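Toddler suddenly won't nap and bedtime is falling apart

Asked in Sleep and Routines
Posted 4 August 2020 by Loan Văn

Hi everyone, I've been reading here since my oldest was tiny but I don't think I've ever posted, so please bear with me if this gets long.

My little guy will be two and a half next month. Up until this summer he was a champion napper. Lunch, a quick diaper, two books, and he was out for two hours while I got the dishes done and maybe even sat down (imagine!). Then he simply stopped. He isn't crying, he's just up there singing and taking his socks off and calling for his sister. I leave him in for an hour, and maybe one day in four he drops off. The rest of the time I give up and bring him downstairs.

The trouble is that by dinner he's a puddle. He cries over the wrong cup. He cries over the right cup. If he falls asleep in the car at five, even for a few minutes, then we're up until ten at night with a child who wants to discuss trucks. And if he does nap after lunch, bedtime slides to nine anyway. My daughter is five and needs to be asleep by half past seven, and they share a room, so you can imagine how that goes.

My mother says all of us had dropped our naps by two and I should stop fighting it. My neighbor says hers napped until kindergarten. His doctor's office said both can be perfectly normal, and I was relieved to hear it, but it didn't tell me what to do at one o'clock tomorrow.

So I suppose I'm asking a few things at once. How did you know it was really over and wasn't just a phase? If you switched to quiet time, how on earth did you keep a two-year-old in his room for it? And does anyone have a trick for that awful stretch between four and dinner?

We have blackout curtains and a white noise machine already, and the room is cool. He's up at half past six every morning no matter what we do. Thank you for reading all this!

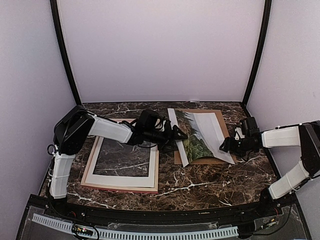

Two arms over the marble top

2 replies, oldest first

Njål Skjelbred

Oh, I felt this one in my bones. Our middle child did precisely this, a little younger than yours, and I remember standing in the hallway listening to him sing and wanting to lie down on the carpet myself.

My first thought is to give it a few weeks before you decide. Ours refused nearly every nap in March and I was telling everybody that naps were finished at our house, and then he went right back to them and kept on until after his third birthday. Something had been going on with him (teeth, talking, who knows) and it passed. What told me it was truly over the second time was that he was cheerful at five o'clock without one. If yours is crying over cups every evening, I'd guess he still needs some sleep in the day, even if he can't manage it on the old schedule.

So what we did was stop thinking of it as nap or no nap and just made a rest every day at the same time. We kept the whole routine the same – lunch, diaper, two books, curtains closed – and told him he didn't have to sleep, but his body had to rest. I started very small, just long enough for me to drink a cup of coffee, and I went in while he was still happy. Then I stretched it by a few minutes every couple of days. I think if I'd gone straight to an hour he would have fought me on it. He had a basket of things that only came out at rest time: some board books, a stuffed dog, a little wooden train with no track. I changed one or two of them over on weekends.

If he fell asleep, I woke him up after an hour, and never let him go past half past two. I know, I know, you aren't supposed to wake a sleeping child! But with a bedtime to protect it made all the difference, and ten minutes of grumpiness with a snack on my lap was a fair trade. You'll have to play with the times a bit. Yours may want a shorter sleep than mine did.

On the days without sleep we moved everything earlier. Dinner at five, bath right after, in bed by half past six. I worried he'd wake up at some horrible hour because of it, and he did for the first few days, and then he went back to his usual time. It did mean my husband missed bedtime on those days, and that was a little sad for him, so he took over mornings instead. 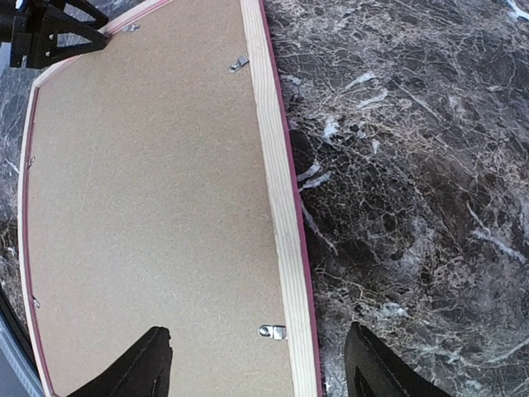
Back of a frame, light wood around the board

For the stretch before dinner, water was our answer to everything. A bath at half past four with the measuring cups, or the dishpan on the back step if it was warm out. A snack with some real food in it helped too, because half the time I think he was hungry on top of being tired. And I tried very hard not to drive anywhere after three. When I had to, his big sister was in charge of keeping him awake, and she sang so loudly that I came close to preferring the late bedtime.

With the shared room, we put the little one down first and let our daughter read in our bed for a while, then carried or walked her in once he was asleep. She felt very grown up about it. Yours might like being the one who gets the extra story.

Be kind to yourself in the meantime. You're losing your own break too, and that's a real loss, so do please keep the rest time for your own sake even on the days when he sings all the way through it.

Pivum

Mine quit at two and never looked back. Early bedtime, that's all we did. It was rough for maybe a month.

One thing to add, though: try moving lunch and the nap half an hour later before you give up on it. That worked for my sister's boy. And take the noisy toys out of the room first!

Loan Văn replied to Njål Skjelbred

Thank you so much, this is just what I needed to hear. I hadn't even thought of waking him, I've been letting him sleep as long as he wanted on the rare days he goes down, and then wondering why he was bouncing at nine. I'm going to put a rest basket together tonight after they're in bed. My daughter has already volunteered her old farm animals for it, with some conditions.

Pivum, I'll try the later lunch as well, thank you. He may eat the curtains before then, but we'll see how it goes this week.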